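Adgate Planetary Demonstration Set

Supplied by Grendance. Carrier plate with three small gears, plus spare.

We stock a lot of gear kits and we don't like most of them. The usual problem is that the maker spends the money on the box. So when Grendance started pushing the Adgate set at us in August, with a sales sheet promising "workshop-grade precision," we asked for one on approval and put off listing it until it had spent some time on our bench.

The short version is that the metal parts are decent and the sales sheet is silly. There is no tolerance figure anywhere in the paperwork, so we won't repeat the word precision. If you need a certified part, buy a certified part.

The carrier is a flat ring with a big round hole through the middle. The small gears sit out at the rim, with their teeth reaching past the edge.

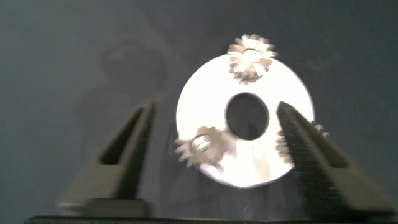
Carrier ring with the small gears spaced around it.

The finish is shiny, and we count that as a drawback. Fingerprints show up right away, and under a bench lamp you get so much glare that it's hard to follow the teeth. Turn the lamp to one side. Grendance says a satin version is coming. They said that the last time we asked, too.

The small gears are plain spur gears with a round bore straight through.
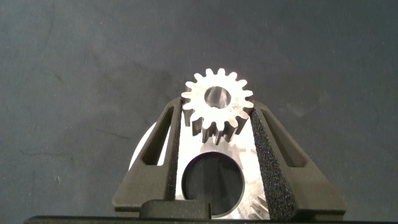 You can buy them one at a time, which is the main reason we agreed to carry the line. Small gears roll off benches. With the Zekmont kit, a lost gear meant a whole new kit, and we had enough complaints about that to drop it.

Don't expect a mirror-perfect face on these. Light scuffs are normal as supplied and we won't take a return for them. A chipped tooth is another matter, so send that back.

About the work surface. Pick a dark, matte one, whatever you have. Grendance will sell you their own mat, and we looked at it and couldn't see what the extra money was for.
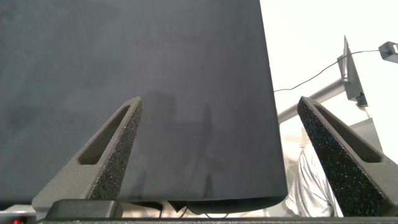

Dark matte finish, fine mottled texture.

Lint and dust do show on anything this dark. Wipe it down before you lay out the parts, and keep metal polish away from it.

The supplier rates the set for 3000 turns by hand before the bores need checking. We haven't done 3000 turns and we doubt they have either. Treat it as a guess.
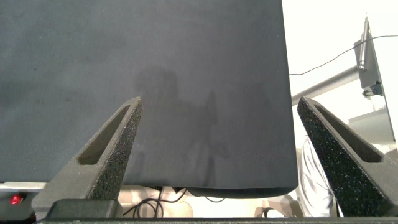
Lubrication is the other thing people ask about. The leaflet says to oil before every use. We think that's far too much for a hand-turned set, and a drop of Ķēniņš light oil now and then has been plenty for ours. Wipe off the extra or it will pick up grit.

Ordering
Complete set: ships in 2 working days
Single small gear: order code 17
Carrier ring only: order code 24
Returns: unused parts only, in the original bag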